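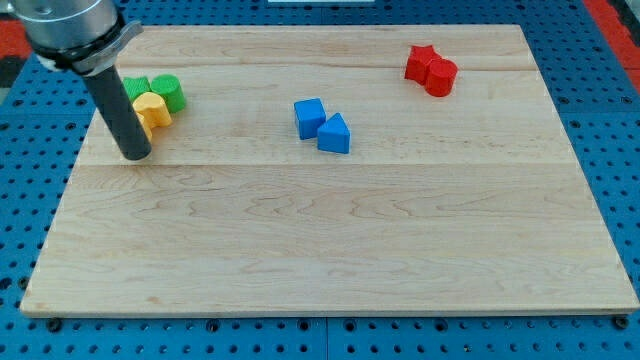 How to Set Up a Block Sorting Trial So Another Lab Can Repeat It

Updated March 24, 2021

At Zolton we run many tabletop tests where an arm pushes small colored blocks into groups. For a long time our results could not be compared with results from our partners at Hestari, and the reason was simple. Each side had its own habits. This page gives the rules we now share.

Before you start

Fix the board to the table and check that it does not move when you press on a corner. Wipe it with a dry cloth. Dust changes how the blocks slide more than you would expect.

Write down the board material, the block set and the shape of the finger tip. If you change the tip in the middle of a series, close the series and open a new one.

Setting the start position

1. Home the arm and keep it outside the work area.
2. Drop the blocks by hand from a low height. Do not arrange them to look nice.
3. If a block lands closer than 2000 mils (about 5 cm) to the edge of the board, put it back toward the middle.
4. Take the start photo, then step behind the line on the floor.

Running the trial

Lower the finger until it is just above the board — it must not drag on the wood. Set the force limit before the first motion, and read it back on the controller screen. We had one case in June where the limit was typed but not saved.

Keep one hand near the stop button during the first 3 trials of every session. After this you may sit at the desk, but the button stays within reach.

What counts as a group

Blocks of the same color that touch each other are a group. We also accept two colors in one group when the task sheet asks for it, for example green together with yellow, while blue and red stay separate. A corner contact is enough. If you are not sure about a contact, look from the side and do not move anything.

When to stop

Stop if a block falls off the board, or if the finger climbs on top of a block. Record the trial as failed and write the cause in the Zeleke log. Please do not delete failed trials — the partner lab needs them too.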